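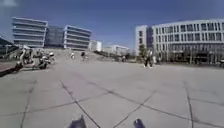 A company that sells a heat-reflecting sealant for public paving wants Kevska council to buy it for Bragança Square, and before the money goes out the door somebody on the council should ask what it is being compared with. Grerudum, the firm behind the product, says its Rondeo coating lowers the surface temperature of paving by up to 38 per cent. The brochure tabled with the May agenda uses black asphalt for its "before" figure. Bragança Square is not black asphalt. It is laid in big pale grey slabs that throw the light straight back at you on a clear day, with a couple of motor scooters parked together on one side and a great deal of open paving beside them. Pale paving is already doing a fair bit of what Rondeo promises to do, and nothing in the papers says how much is left over for the sealant to improve.

The proposal is for a first stage of 599 square metres at $272 a square metre, supply and application included. The works report recommends approval without a tender, on the grounds that Grerudum is the only supplier of the product. That is true of any product with a brand name on the tin. Whether it is the only supplier of reflective sealant is a different question, and the report does not go near it.

Siebe Mulder, the firm's regional manager, told councillors the coating had "performed extremely well across a range of urban settings". Asked by Councillor Ivone Vieira to name one, he mentioned a bus depot and a school netball court, and said he would follow up with details of both. The details had not reached councillors when this item was written, according to Cr Vieira's office.

"I'm not against it," Cr Vieira said afterwards. "I've stood in that square in summer waiting for the citizenship ceremony to start and I thought I'd faint. But I asked a simple question and I got a depot."

There is also the percentage itself. A reduction of up to 38 per cent sounds enormous until you try to work out what it is 38 per cent of. Degrees Celsius don't start at nothing in any physical sense, so taking a percentage of them gives a number that changes if you switch to Fahrenheit. A surface that drops from 50 degrees to 31 has lost 38 per cent in Celsius. Put the same two readings in Fahrenheit and the drop is nearer 28 per cent. Same slab, same afternoon. Most people writing about this sort of thing give the change in degrees, and Grerudum could do so as well. Mr Mulder was asked for the figures in degrees and said the percentage was "the format our clients find most useful".

Zlata Bondarchuk, who taught building physics before she retired to Kevska, went through the brochure at the request of the residents' group and came back with two pages of queries. Her main one is about people, who are what the square is for. A surface that reflects more sun stays cooler itself, but the reflected energy goes somewhere, and on an open square with no canopy a good part of it goes into whoever is walking across.

"You can have a cooler pavement and a hotter pedestrian," she said. "It depends on the site, it depends on the hour. You would want to measure it at head height as well as on the ground. They have measured it on the ground."

She would also like to know about glare. The café tenants on the north side have complained about it before, in a submission to the street furniture review, and the works report mentions that submission only to say that it was received.

Then there is the question of how long the stuff lasts. The brochure says seven years "subject to maintenance". The maintenance schedule in the appendix calls for a pressure clean twice a year with a detergent that Grerudum also sells, and a top coat at the end of year three. Neither is in the $272. The report lists ongoing costs as "to be absorbed within existing operational budgets", a phrase that regular readers of council reports will have met before, usually a year or so ahead of a request for more money.

Slip resistance gets one line. The line says the product "meets relevant standards" and does not say which ones, or whether the test was done with the surface wet. It may well be perfectly safe. The old sealant on the library ramp was perfectly safe too, on paper, and it had to be ground off after the first winter.

In fairness to the works department, the problem it is trying to solve is real. The square is hot in January and hardly anyone uses it between late morning and the school run. Heloísa Siqueira, who has the stationery shop on the corner, said her takings fall away in the middle of the day from Christmas until the end of February and she has stopped rostering a second person on. She would welcome anything that brought foot traffic back.

"If they paint it and people come, terrific, I'll shut up," Ms Siqueira said. "I'd have thought trees. We've been asking for trees since they took the last lot out for the car park entrance."

Trees were looked at. The report has a paragraph on them, and it says planting is "constrained by underground services". No map of the services is attached. A request for one was referred to the utilities officer, who was on leave, and then to the media team, who said the map was being updated. The 1,000 signatures on the petition for shade trees, handed in at the front counter last spring, are noted in the report under "community sentiment" along with two emails in favour of the coating.

Shade sails got a shorter paragraph again, and were ruled out for looks.

Chin-lung Fang, the council's manager of public works, defended the recommendation. He said the first stage was small enough to be treated as a trial and the results would decide whether the rest of the square was done.

"We will learn from it," he said. "The alternative is another summer of doing nothing, and I don't think the community wants that either."

A trial would be sensible. This one is a bit hard to recognise as a trial, though. There is no untreated section set aside for comparison, no budget line for measuring anything, and no figure that would count as failure. Mr Fang said temperature monitoring would be carried out by the supplier at no cost to council. Asked if it was usual to have a supplier mark its own work, he said Grerudum had the equipment and the expertise, and that staff would be present.

A handheld infrared thermometer can be had at any decent hardware shop. Ms Bondarchuk has offered to lend the council hers, and to write out a simple plan: coat one strip, leave the strip next to it alone, read both at the same times over a few hot days, and take the air temperature at head height over each. She said she would do it for nothing if somebody brought her a chair and an umbrella. Mr Fang said the offer was appreciated and would be considered "in the context of the overall program".

Grerudum, for its part, says it stands behind Rondeo and that councils are free to carry out their own testing. It also says the quoted price holds only until the end of the financial year. The works report gives that deadline as a reason to decide now, and puts it ahead of the heat.

The community heat survey gets a mention as well. It found 272 households that said they avoided the square in hot weather. The survey form didn't ask what would bring them back, so there is no way of telling how many are waiting for a sealant.

Cr Vieira has given notice that she will move to defer the item until the council has the services map, the wet slip test, the maintenance costs in dollars and the temperature results in degrees. Two other councillors have said they are inclined to support her. The mayor's office said only that he was keen to see progress on the square.

The item goes back to the chamber at 6.30 pm at the next ordinary meeting. Members of the public who want to speak need to register with the governance desk by noon on the day, and get three minutes each.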